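3.2 Tabletop and backdrop

Work was done at the Skomulcombe site, same room as the July pilot. One table per bay, light wood top with a cable grommet towards the back. Behind it a black padded panel, quilted. Foam letters fixed to the padding, among them a pink M and a yellow I. We kept these up throughout, as Buckley found in the pilot that people use wall marks to say where a thing goes ("the bag under the M" etc).

Items were everyday ones. Handbags, cards, printed packets, other flat goods. Full list in the appendix, 63 items in all. Flat things were oversampled on purpose: they get lost under bags and are the first to be left out when a table is cleared in a hurry.
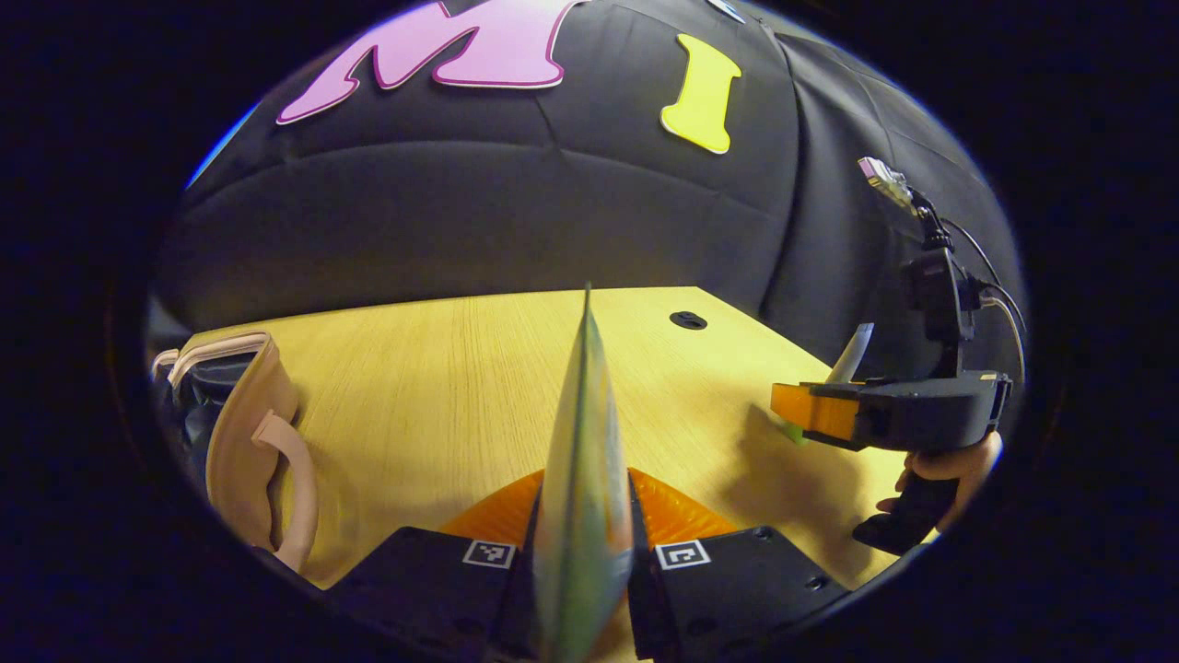 Figure 2. Tabletop and padded backdrop, with a beige handbag on the left and a flat, thin item held upright.

Bags went down first, then flat items, one at a time. Order of the flat items was drawn fresh each round. No item was allowed to overhang the table edge; where one did the round was stopped and begun again. Time limit was 900 seconds per round, rarely reached.

Layouts were scored by two raters (Dunne and Buckley) on the four-point Prirkuvau tidiness scale, working seperately. Disagreements were settled by talking it over, usually the same afternoon. Around 4 per cent of layouts stayed unsettled and were droppped.

The Aksoy layouts used glossy tops, which gave trouble with glare on packets. Not repeated with wood. Lighting is covered in 3.3.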